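Questions I get asked a lot

Do you sell painted figures?
No, everything from me comes bare and unassembled. I do paint (slowly!) but only for my own table, and if you want a commission I usually send people to Ayuba Ansah, who has a far steadier hand than I do.

What scale is the Jorkine range?
It's 8mm, all of it. I know that's an odd size and I get the occasional grumpy email, but I like how a whole brigade fits in a shoebox. The buildings from Trero look fine next to them if you leave off the base.

Metal or resin?
Infantry and horses are metal, wagons and guns are resin. I tried resin infantry for a while and the bayonets kept snapping in the mail, so that was the end of that.

How long will my order take?
I cast to order at home, evenings mostly, so allow 2 weeks. December is slower - allow 3, and please don't leave it until the last minute if it's a present. 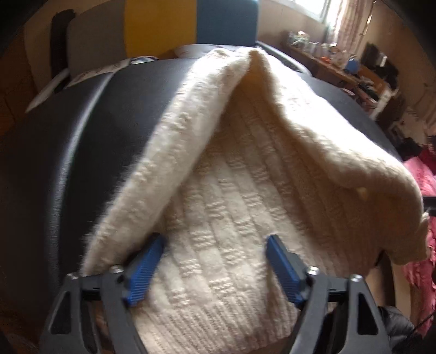 If you're after something big, like a full army pack, drop me a line first and I'll tell you how the casting queue looks. The biggest order I've ever had was 1109 pieces for one club, and it took me almost two months.

Which glue and primer do you use?
Ordinary superglue gel and whatever gray spray primer the hardware store has. Wash the resin parts in dish soap first or the paint will slide right off.

Are there rules to go with the figures?
Yes! Li-hua Tseng wrote a fast set called Zurnix, and I put a printed copy in with any army pack. You can play a game after dinner and still get to bed.

Something's missing from my box!
Sorry about that. Email me with your order number and I'll get the piece out with the next batch. You don't have to send anything back.

Will you ever bring back the Swati camel riders?
I'd love to, but the mold is worn out and a new one isn't cheap. Ask me again next year.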